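Zudalholm House, ground floor
Monthly room and bench check, with comments
Thursday, July 31, 2025

Key: OK / ATT (needs attention) / N/A

Entrance and hallway

1. Front door closes and latches by itself. OK
2. Mat flat, no curled corners. ATT. Corner lifting again on the hinge side. Taped for now, wants replacing.
3. Extinguisher on hook, pin in, tag readable. OK
4. Hall light, both switches. OK. Slight delay on the far one.

Kitchenette

5. Kettle lead and plug. OK
6. Fridge temp. ATT. Reading 10, should be well under. Door seal wiped, dial turned up, check again tomorow.
7. First aid box. ATT. No medium plasters. Burn gel goes out of date in April so put it on the list now.
8. Bin lid and pedal. OK

Repair room

9. Sockets, no cracks or scorching. OK
10. Extension leads off the floor. OK, Xiaoyan has clipped them up under the shelf.
11. Table top clear of loose fixings. ATT, see comments.
12. Table top wiped down. ATT, ditto.
13. Stool feet, all rubbers on. OK
14. Window opens fully. OK, stiff.
15. Wallpaper, any peeling or damp. Flowers still up at the table. Edges by the window want pasting before winter.

Comments on 11 and 12

Small hardware left out on the marble-pattern table. Brass wing nut on its own, then a heap next to it: black cap nut, lock washers, hex nuts dark and silver all mixed in, a bolt. Dark specks over the top as well, mostly to one side.

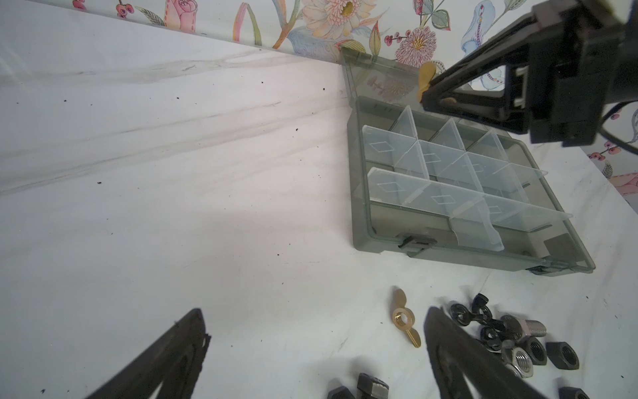
Leokadia Czarnecka
Room safety checks, Zudalholm House

Lock washers are the ones I worry about. Small, black, vanish the second they hit the floor and then somebody kneels on one. Use the Mosmont trays please, there is a stack on the second shelf. Sort by type before it goes in the tray, not after.

Brass bits go in the brass tin. Wing nut included.

Specks: brush and pan first, THEN a damp cloth. Dry wiping drags grit accross the surface and we have had the scratches conversation already.

Marianna asked if the table is OK for the Ovov clamp. Don't know its load, ask Wanda before fixing anything to the edge.

To do

Mat, order new. Cyprian
Fridge, re-read and log. Leokadia
Plasters and burn gel. Marianna
Sort and tray the fixings, brush table. Whoever is in next, sign below when done
Wallpaper paste. Wanda has half a tub

Spend so far on small repairs: £87. Mat quoted at £47, so that needs a yes from Wanda first.

Signed off: items 1, 3, 4, 5, 8, 9, 10, 13, 14
Still open: 2, 6, 7, 11, 12, 15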